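Looking after the two-arm cell - project report, 4/19/18

So my part of the project was upkeep. The others got to write the clever stuff and I got the screwdrivers, the cable ties and the log book, and I ended up liking it far more than I expected!

The cell is called Skutel. It came to us from Lesura in October with a parts list and a very thin manual, and the first thing I did was take both arms off the rail and put them back on. The left one had been bolted down slightly skewed. You couldn't tell by looking, but at full reach the gripper was landing 2 mm out, and that's plenty to miss a small block. I loosened the base plate, squared it against the rail and did the bolts up a bit at a time, going corner to corner.

Cables were my biggest headache (still are). An arm that bends at the elbow all day will pull on anything that's too short, and if you leave too much slack it catches on the joint. I tried clips first, then tape, which was horrible and left goo everywhere. I've now got a weekly check - move each joint by hand with the power off, watch every cable, tug every connector gently.

We also had a gripper servo that kept getting hot. I swapped it for a spare from El Ouafi and ran 60 open-and-close cycles to see if the new one behaved. It did, though I had to redo the zero position twice, the second time my own fault for reading the wrong line in Trevia (our settings program).

After all that the block test went up to 95 good picks in a run, and a full calibration takes me roughly 40 minutes, down from a whole afternoon.

Still on my list: tidy the red wires by the right base, label both ends of everything, and write a proper page on the zero position for whoever gets the log book next.

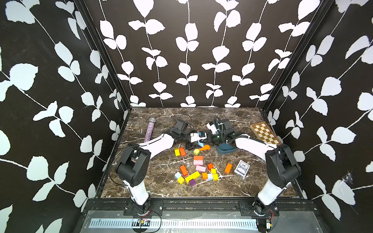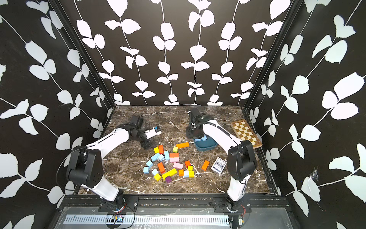
Both arms on the front rail, with the blocks out on the table.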